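Bench Notes: The Two-Armed Problem

Those of you who pay for a regular bench and have been wondering where the back corner went, it went to Pomum. Pomum is our pair of robot arms, and as of 9 Sep 2020 it is the most expensive way in the county to pick up a toy block.

The project started in January, when a few members of the shop decided that one arm was not enough trouble. One arm can pick a thing up and put it down, and you can feel pretty good about yourself. Two arms can reach for the same thing at once. They can also reach for each other, and ours did, on the first evening, with a clack that made the people at the lathe turn around. There is now a line in the code called "politeness" that keeps each arm on its own side unless it has asked first. It took longer to write than everything else put together.

Ailbhe Gallagher did most of the frame work and all of the swearing. The first frame was wood, and it wobbled. Each time the left arm stopped, the right arm got a little shake, missed its block and closed its fingers on air with great confidence. The wood frame is now a shelf in the paint room, where it also wobbles. Aluminum rail replaced it, and the arms have stopped passing their moods back and forth.

The software comes in two parts, which we named late at night and are now stuck with. Skomus decides which block to go for. Melis works out how to get the fingers there without flattening anything. When a pick goes wrong, the Skomus people blame Melis and the Melis people blame Skomus, and both groups blame the clamp. We have started writing down who was right. The clamp is ahead.
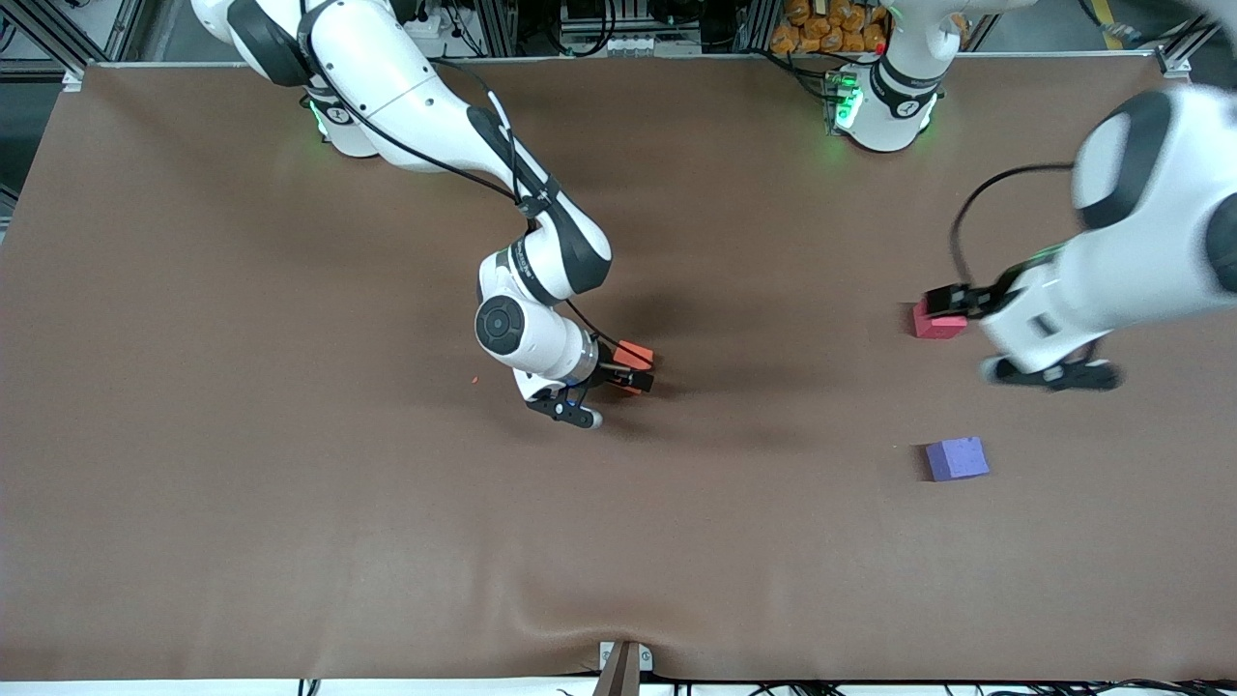
Photo: Ailbhe Gallagher / Mendus Workshop

The right arm has the orange block in its fingers there, and the left one is over at the red. Purple waits its turn. Purple does a lot of waiting, as Skomus has taken a dislike to it that we can't find in the settings. Given a free choice it will go for orange, then red, then orange again if somebody puts it back. We tried swapping the blocks around. We tried new bulbs. Someone suggested painting the purple one orange, and that person has been asked to go and sweep.

A word on the mat, because it has eaten more meeting time than the arms. The bare tabletop was too shiny and gave us ghost blocks, reflections that Melis would dive at like a gull. Brown turned out to be dull enough that the colors stand out against it. It also creeps. After a long run there are ripples in it, and a block sitting on a ripple leans, and a leaning block gets picked up by one corner and flung. We pull it tight before each session now, then clamp it, then watch it creep again. If you have a better mat at home, bring it in. If you have an opinion about mats, we are full up.

On to the numbers, since people keep asking at the coffee pot. Our last long run was 716 tries over 2 evenings. The arms dropped, missed or threw the block in 121 of them. That is a better record than mine with the good mugs. In 7 of the 121 the block left the table entirely, and we have found all of them except a green one. It was small and had sharp corners, so please wear shoes.

What comes next is the handoff. The right arm picks up a block, holds it out, and the left arm takes it. You did this when you were a baby and thought nothing of it. For Pomum it means two sets of fingers in the same small patch of air, each waiting for the other to be sure. So far they either both hold on, like two people at the door of a bank, or both let go. Both letting go is quieter.

We could use help with a few things. The cables need a proper run along the rails, as the present system is tape and hope. The power strip behind the table is at its limit, so please do not plug the glue gun into it, even for a minute, even if it is cold. And we would love an hour or two from anybody who knows about soft fingertips. The hard ones grip fine on a good day, but they leave little dents in the paint, and the red block is starting to look like it has been chewed.

Pomum runs most evenings after the class lets out. Come and watch if you like, and keep your elbows behind the rail. Members who want their corner back may put it in writing and leave it in the tray by the door.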